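Small Parts and Loose Packets: Sorting Practice in a Shared Metal Bin 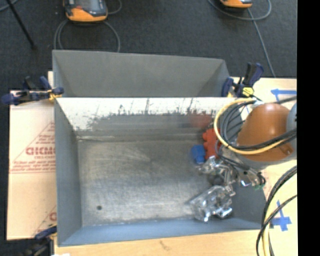
Figure 1. The metal bin, with items gathered on the right side of the floor.

Prepared by Ka-ming Su, Hsiu-ying Ho and Tsung-han Chou
Project supervisor: King-fai Hsueh
Steltville, Aug 12, 2020

1. Background

The Bekodero workroom at Steltville is shared by three student groups. Loose goods that have no assigned shelf are placed in open metal bins until they can be sorted. Over the June session it became clear that the bins were being used in different ways by different groups. One group treated them as temporary storage, another as a place for returns, and the third emptied them at the end of each session without recording what had been in them.

Our group was asked to study how items are placed in the bins, how long they take to sort, and whether a simple change in layout or labelling would improve the result. The report covers one style of bin only: rectangular, open at the top, with a flat metal bottom and straight walls. Drawers, fabric bags and the lidded tubs along the corridor were outside the scope.

2. Condition of the bin

The bin in Figure 1 has seen a good deal of use. The grey floor is scuffed, with fine scratches and cloudy lighter patches, and it has a brownish tint in one part. The side wall at the left is smoother and has a blue-grey colour. We did not consider the wear to be a problem for storage, although it did affect the study in one respect, described in section 5.

Bare metal was preferred by all three groups over a lined floor. A felt liner was tried for a short period in June and was removed at the request of the other groups, who found that small labels stuck to it.

3. Materials and grouping

Items for the sorting trials were drawn from the general stock of the workroom. A total of 251 items passed through the bins during the project. They were divided into two classes:

Solid items: small objects with a fixed shape, usually in a single strong colour.
Packaged items: goods in clear wrapping, including packets that crumple or fold when set down.

Figure 1 includes both classes. A bright red item with a lobed outline lies near the far wall with a small, blocky blue item beside it, and two clear packages lie nearer to the front, almost touching. The left and middle of the floor are free. Mixed groups of this kind were common in our records and proved the most useful for comparison.

4. Method

Each trial began with the bin being filled by a student who would not be sorting it. A second student then removed the items one at a time and placed each in the tray for its class. A third kept the time and noted any item that was picked up together with another, dropped, or placed in the wrong tray.

We completed 80 trials. Half were carried out with the items spread across the whole floor and half with the items gathered to one side. The same lighting was used throughout, and the bins were not moved between trials. Roles were exchanged after every session so that no one student sorted more than the others.

Items that fell outside the bin were returned to it and the trial was continued. Trials interrupted for any other reason were struck from the record and repeated at the next session.

5. Results

Solid items gave very little trouble. They were sorted quickly in both layouts, and the few errors recorded were errors of placement in the tray. Colour was a help: students told us that they went to the red and blue items first without having planned to do so.

Packaged items were slower. Clear wrapping shows bright highlights where it folds, and against scratched grey metal the edge of a packet can be hard to judge. Several students reached for a fold and found that the packet extended further than they had expected. On 11 occasions two packets were lifted together. All of these occurred in the gathered layout, where packets were often in contact.

The gathered layout nevertheless had an advantage. With one side of the floor left free, students could slide a packet away from its neighbour before lifting it, and those who did so recorded no double lifts. In the spread layout there was less open floor and this method was seldom used.

The walls had an effect that we had not planned for. The metal reflects both the room lights and the colour of nearby items. In Figure 1, the far inner wall is very bright along its upper portion, and a blurry red reflection appears near its right end. Hsiu-ying Ho noted that reflections of this type drew the eye for a moment at the start of a trial. We have no measurement of the time lost and make no claim about it.

6. Discussion

The results support leaving part of the floor clear. They do not show that items should be pushed tightly together, and we would caution against reading them in that way. The double lifts came from contact between packets, and a small gap would probably have prevented most of them.

Our sample of packaged items was limited. Most came from a single delivery from Kobori and were wrapped in the same clear material. Paper and card packaging may well behave differently. The Zernudier group has offered its own stock for a later study, which would allow a fairer comparison.

It should also be recorded that the student sorters improved with practice. Tsung-han Chou compared the early and late trials and found shorter times in the late ones for both layouts. The order of trials was mixed in order to reduce this effect, but it cannot be ruled out.

7. Recommendations

Keep one side of each bin free for sliding and turning items.
Set clear packets down with a gap between them.
Sort solid items first.
Limit each bin to the goods of a single session, with a written list kept beside it.
Repeat the trials under softer lighting – ideally with the same sorters – before any new bins are ordered.

8. Acknowledgements

The authors thank King-fai Hsueh for advice on the design of the trials and Yuk-lan Su for checking the tables. The complete record of trials is held in the Bekodero workroom and may be consulted on request, together with the 100 tray labels prepared for the study, most of which remain available for use by other groups.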